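How to fold jeans and dark stuff on the bed (quick version)

Updated 11/12/21

No folding board, no special table. Just the bed. Make the bed first or you'll be chasing wrinkles the whole time.

What you need: flat bed, the clean pile, 9 minutes if the pile is small. A drawer or a bin to put it in. I use the Cuvholm bins, six to a shelf, any bin is fine.

Jeans first. They're stiff, they hold a shape, good warm-up.

1. Zip and button. Empty the pockets (found a Bremel receipt in mine, washed, mush).
2. Lay flat, front up. Smooth down from the waist with your palm.
3. One leg over the other so the back pockets end up on the outside. Tuck the crotch point in, makes a straight edge.
4. Hem up to just under the waistband. Not over it, too bulky.
5. Fold in half again. Thirds if your drawer is shallow.
6. Flip it pocket side up, press once, move it to the far side of the bed and leave it there.

Now the big soft dark pieces. Slower. Black cloth hides its own creases so feel for them instead of looking.

1. Spread it wide on the near half of the bed. Find the corners before you do anything else.
2. Pinch in two places, one near the middle and one out at the end.
3. Lift both, bring the fold across, set it down. Dont drag.
4. Pull the flaps out square. Smooth from the fold outward.
5. Repeat until it fits the bin. 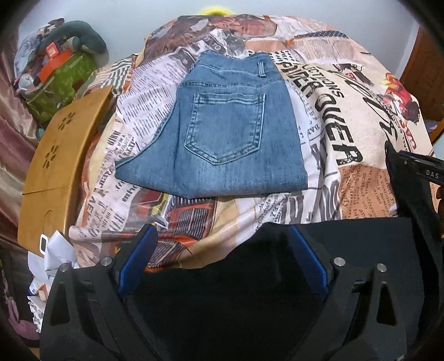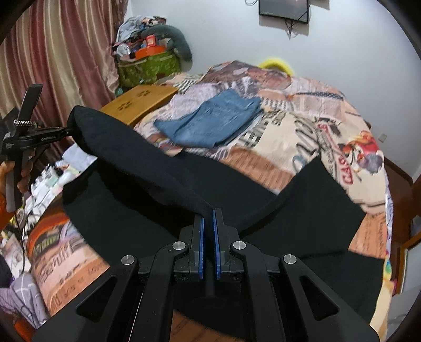

If the fold comes out fat and rolled, open it up and go again from step 2, its faster than trying to flatten it. Same if one corner sticks out past the rest.

Busy bedspread? Do the dark stuff before you get to prints, otherwise you lose track of where the edges are. Tarmo Kļaviņa wrote in to say he uses a plain Vikix sheet on top. Works too.

Stacking: jeans on the bottom, fold facing out. Knits on top. Never more than 6 high or the stack leans.

Socks and small things are on the next page, still typing that one up.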